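How to Clear a Shared Reading Table (Without Buying Anything)

By Ayodele Okafor
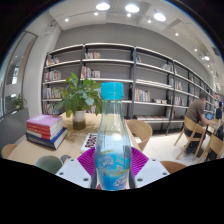 Books, a potted plant and a water bottle at the wooden table.

I have read a lot of advice on keeping a shared table tidy, and most of it ends with a link to a tray. I don't think a tray helps. A tray is one more thing on the table, and within a week it has pens in it. The method I use at the Skustside reading room takes ten minutes and costs nothing.

Before you start

You need a dry cloth, a damp cloth and an empty chair. Skip the spray. The Divunier polish we were given in June left a film that held on to dust, and it took two rounds of plain water to get it off.

Step 1. Move the drinks first

Water bottles go before anything else. Check that the cap is screwed down, then put the bottle on the floor by a table leg. People will tell you a closed bottle is safe next to books. Maybe. I have dried out enough pages to stop believing it, and a paperback that has been soaked never closes flat again.

Step 2. Sort the books

Take the whole stack off and put it on the chair. Anything you haven't opened in 2 weeks goes back on the shelf. The usual excuse is "I'm about to need it." You can walk to the shelf.

What's left goes back with the largest and heaviest at the bottom, spines facing the same way. Stop at 5 books. Keep the stack a hand's width in from the edge -- a thick book that hangs over gets caught by every sleeve that goes past.

Step 3. Deal with the plant

Lift the pot and wipe under it. If you find a ring, the pot is leaking or somebody is overwatering, and no coaster will cure either one. Wipe the leaves with the damp cloth while you're there. I tried the Ekpo leaf wipes once and saw no difference, apart from the price.

Put the plant back in the middle, well clear of the chairs.

Step 4. Wipe the top

Damp cloth first, along the grain, then dry. Do the edges too, where hands rest.

Step 5. Push the chairs in

It sounds too small to count as a step. Try it anyway. With the chairs out, a clean table still looks like a mess.

How long it lasts

Jemonow's planner claims a table reset "holds for a month." Mine has never made it past a few days with regular use. Plan on doing it again -- the second time is quicker, mostly on account of the books you already put away.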